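Cooling One Small Room: A Term Project on Fans, Shade and Stubbornness

Background

The Skalham dormitory was built in the belief that summer happens elsewhere. Our group spent a term asking how its residents sleep in the heat, and whether any of it helps. We sent a survey to 300 students. 83 replied, a few of them politely.

What people do

Most own a fan. Many also hang a damp towel in the window, a method handed down with great confidence and no measurements. We logged 1,768 temperature readings across four rooms, mostly because the Ploma logger would not stop once started.

With the windows shut, a fan did nothing to the air temperature. Residents still felt better with one running, and told us so at length. Moving air helps sweat evaporate, so they were right and our thermometer was beside the point.

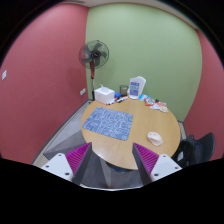 Results

Closing the curtains before 10 a.m. beat every gadget we tried. The towel added humidity and a smell. At night, roughly 77 percent of respondents kept the door closed for privacy, which ended any hope of a cross breeze.

Limits

Four rooms is a small sample. The logger in the fourth sat on a radiator until Wednesday.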